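# Chapter 6: A Place on the Wall

Most of us learn about storage the hard way, by losing something small at the worst possible moment. If you worked through Chapter 5, you've already spent a good long while sorting tools and parts into families, and you may be looking at a bench covered in neat little piles and wondering where on earth they're all supposed to live. Drawers are the usual answer, and I have nothing against a good drawer (we'll come back to them in Chapter 7, at some length, I'm afraid). But before you pull one open, I'd like you to turn around and look at the wall.

A wall is generous. It takes up no floor, it's already lit if the room is lit, and whatever hangs on it can be found by anybody who walks in, including the new person who started on Thursday and is too shy to ask. When I was learning the trade in the Revdale shop, the man who trained me, Jawad Abbasi, kept nearly everything he used at chest height, and he could reach for a square while talking to you and never take his eyes off your face. I thought it was a kind of magic. Years later I built my own wall and found that my hands had learned it too, after a couple of months of reaching for the wrong thing!

In this chapter we'll be talking about holders: the brackets, slots, frames, and open boxes that fasten to a plate or a panel and keep one particular thing in one particular spot. They come in a great many shapes, but the question behind each shape is the same. How does this object want to be picked up? A thin, flat piece likes a narrow upright slot, where it stands on its edge and leaves a corner free for your fingers. Something wider may sit better in a rectangular frame. Odd-shaped things, and things that come in handfuls, are happiest in a cubby with sides.

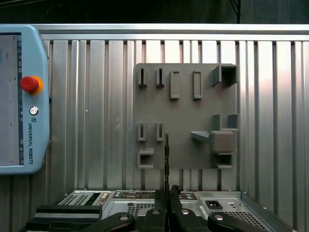 The surface behind the holders deserves as much thought as the holders themselves, and it's the part beginners tend to skip in their hurry to start hanging things. A flat plate gives you freedom, for you can move a slot a little to the left when you find that your knuckles scrape. A ribbed metal wall is another matter. The ridges stand proud of the grooves, so a small bracket fastened straight to it may rock or twist unless its base spans more than one ridge. The usual cure is to fix one larger board to the wall first and then put all your small holders on the board. You do the awkward fastening once, and every change after that is easy.

Spacing comes next, and here I'd ask for a little patience. Crowding feels efficient on paper. Then you reach for the thing in the middle and bring its neighbor down with it. In the exercises we'll use a clearance of 90 millimeters between the centers of neighboring holders for small hand tools, which is wide enough for most gloved hands, and we'll look at when you can squeeze that down and when you should open it up to 100 or more. Keep a pencil nearby, as you'll be drawing your layout at full size on paper and taping it up before you drill anything.

We'll also follow one real job from start to finish, the parts wall at the Preltwood repair room, which was laid out one January and has been rearranged 2 times since. I've kept the early drawings in, mistakes and all, and I hope you'll enjoy finding them before I point them out.

## Before You Begin

You'll need the sorted list you made at the end of Chapter 5, a tape measure, a roll of wide paper, and a pencil. If your list is still unfinished, that's fine; pick one family of objects and work with that.

## Words to Know

**Backing board:** a flat panel fixed to a wall so that smaller holders can be fastened to it.

**Cubby:** an open box with side walls and an opening that faces the user.

**Reach zone:** the part of a wall you can use comfortably without bending or stretching.

## 6.1 Finding Your Reach Zone

Stand facing the wall with your elbows resting at your sides, about as far away as you'd stand on an ordinary working day. Raise one forearm until it's level with the floor and have a friend mark the height. Now lift your hand to your eyebrows and mark that too. The band between the two marks is where your most-used things should go.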